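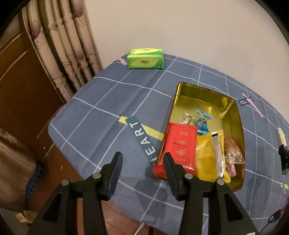

# Kitchen-table tips for teaching a gripper to tidy

I've been collecting these on scraps of paper since March, and it seemed kinder to everyone to put them in one place. They're for folks training a picking policy at home, on the same table where they eat supper. I use Semaan for the planning side and Waklow for labeling, but most of this will carry over to whatever you have.

**Leave the patterned tablecloth on.** I know, I know, every guide says plain gray. But a detector raised on plain gray will fall to pieces the first time it meets a printed word or a stripe. Mine used to draw a box around the lettering on the cloth and try to pick it up! Mix in plenty of printed fabric, creases and all, and it learns to leave the flat things alone.

**Shiny tins need their own folder.** A gold-colored inside throws bright streaks, and a depth estimate will read those as holes or bumps. I keep the tin pictures apart so I can check them as a group after each training run. If the numbers dip there and nowhere else, turn the lamp before you touch the code.

**Be generous with your wrapper labels.** Clear wrap is the hardest thing in the kitchen for software to see. Label the whole piece, twisted ends included, even where you can barely make out the edge yourself. I was stingy about this at first and had to redo the lot – 1090 pictures, of which 965 were usable in the end.

**Plan from the top of the pile.** When candies and packets overlap, ask the planner for whichever one has nothing lying across it, even if another scores better. In Semaan that's the "uncovered first" box, and it's off by default, goodness knows why.

**Add a margin at the rim.** I tell the planner the tin is 8 mm wider on every side than it measures. Fingertips come in at a slant more often than you'd think, and a bumped tin slides nicely on cloth and spoils the rest of your plan.

**Slow down the close, and leave the approach alone.** People slow everything down when a grasp fails, and then they sit there all evening. Only the last 2 cm want to be gentle. Set it as a separate speed and you'll keep your patience.

**Name your runs like jam jars.** What's in it, and when you made it. "Tin, printed cloth, 5th November" has saved me more trouble than any clever numbering.

Next I want to write up the Dolley log viewer, which the Erkstead group swears by – I've only got it half working so far.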